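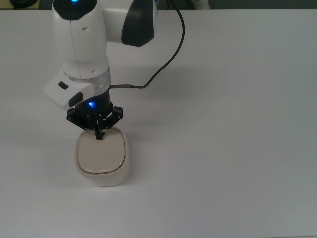 White tabletop, smooth finish

Marks on white table top

Bought a white table from a shop in Ernwood in March and it's already got grey scuffs. Dish soap does nothing. What colour-safe cleaner should I try?

2 answers

Bicarb and a bit of water on a soft cloth. Rub lightly, wipe off, dry it. Took me 4 goes on my old Simska desk. Don't use the green scourers, they dull the finish.

Magic sponge. Works on walls too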